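Iromia Wicker Storage Basket, Rectangular

Home > Storage > Baskets and Trays > Iromia

Colours: Chocolate, Honey
Sold singly
In stock at Flirstead and Praltley

The Iromia is a rectangular open basket with sloped sides, made for shelves, worktops and dressing tables. It comes in a deep brown called Chocolate and a warm orange-tan called Honey. Both are the same size and the same price, and you can mix them in one order.

It was first sold as a bread basket and some people still buy it for that. Most of the ones we sell now go into bathrooms and bedrooms, where they hold the bottles, tubes and sprays that otherwise end up along the windowsill. The sides are wider at the top than at the bottom, so you can get your hand in without knocking over what is already there. The weave is tight enough that combs, tweezers and lip balms do not poke through.

There is no lining. If you keep anything in it that might leak, put a tray or a folded flannel in the bottom. The Villalba tray (see further down) can also stand next to it for things that are dripping or sticky.

Using two together

Two baskets side by side work well in a shared bathroom. Ordering one of each colour means there is no need for labels. Shaving things and men's toiletries can go in Chocolate and everything else in Honey, or the other way about. If the surface is deep enough, push both to the back against the wall and leave the front clear for whatever you are using at the time. Leave a small gap between them, as the rims stick out further than the bases and will rub if they are pressed together. 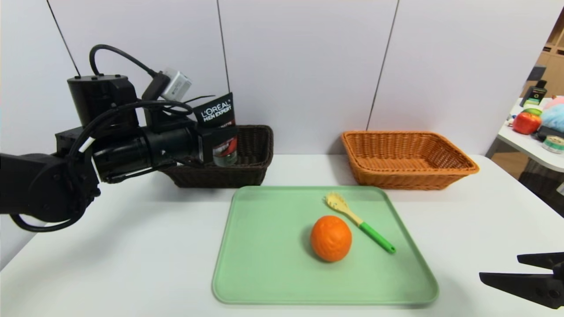 Chocolate (left) and Honey (right) on a white top, with a pale mint-green tray in front.

Tall bottles should go in first, along the back. Aerosols and roll-ons stand up best in a corner. Flat packets can be filed on edge along the front, and anything very small is better in a pot or a pouch inside the basket. Do not fill it so full that things rest on the rim, particularly if it is going on a high shelf.

Size and weight

Length at rim: 26 cm
Weight, empty: 240 g
Handles: none
Lid: none available

Please measure your shelf before ordering. The length is taken at the rim, the widest point, and the base is shorter. Each basket is woven by hand and may differ a little from the next one. We cannot match pairs for exact size, but if you order two in the same colour we will pick them from the same batch where we can.

Colour

Chocolate is an even dark brown and does not show marks easily. Honey varies more. Some strands are more orange than others and the colour softens if the basket is kept in strong sun. We do not accept returns for differences in shade within the same colour, but you are welcome to come in and choose your own at either shop.

Care

Brush out dust with a dry paintbrush or use the soft brush on a vacuum cleaner. Wipe spills straight away with a damp cloth and let the basket dry in the open air. Do not soak it, put it in a dishwasher or dry it on a radiator. In a bathroom with no window, take it out now and then and let it air for a day.

A new basket may have a few loose ends on the inside. Snip them close with nail scissors. Do not pull them, or the weave may start to open.

Goes with

Villalba tray. Plastic, mint green, rounded corners and a low raised rim. Wash in warm soapy water.
Iromia shelf liner. Sold by the roll. Cut to fit with ordinary scissors.

Delivery and collection

Orders of up to 6 baskets are sent nested in one box. For more than that we send a second box, usually on the same day. Collection from Flirstead or Praltley is free and most orders are ready by 4 pm if placed in the morning. We will send a message when yours is at the counter.

Unused baskets can be returned to either shop with the receipt. Please keep the swing tag on until you are sure about the size.

Stock note

Honey sold out over the winter and came back in March. There are 81 left across the two shops, and the next delivery will be in Chocolate only. If the colour you want shows as unavailable, ask at the counter and we will check the other shop.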